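Chapter 10
Who Owns the Kerb? Parking, Permits and Council Power

Few things fill a council chamber faster than a proposal to change the parking. I love this topic, and I hope you will too by the end of the chapter! In the harbour town of Haver, a plan to charge for 304 free spaces along Idska Street drew more written submissions than the whole annual budget.
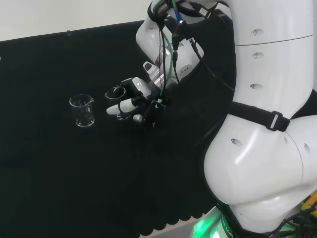 Figure 10.1 A white arm with a black strap and metal buckle.

Local government is where most of us first meet public power, and it's often over something as ordinary as a strip of bitumen. Councillor Dzifa Abubakari argued that free parking was a subsidy paid by neighbours who walked or caught the bus. Oluf Vestergaard, who ran a bakery on the corner, gathered roughly 2000 signatures against the meters.
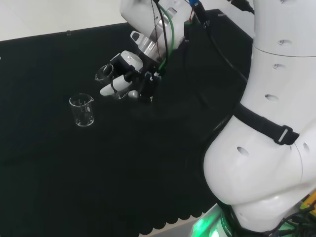 A by-law has to pass through several hands before it binds anyone: staff draft it, the public comments, councillors amend it and then vote. Think of the layers as you would a table under a black cloth, where the wavy fringe along the edge catches your eye and the structure holding it up stays hidden. Public meetings are the fringe. In Haver, the real bargaining over permit prices took place in 12 briefing sessions, and we'll follow it through the minutes in section 10.2.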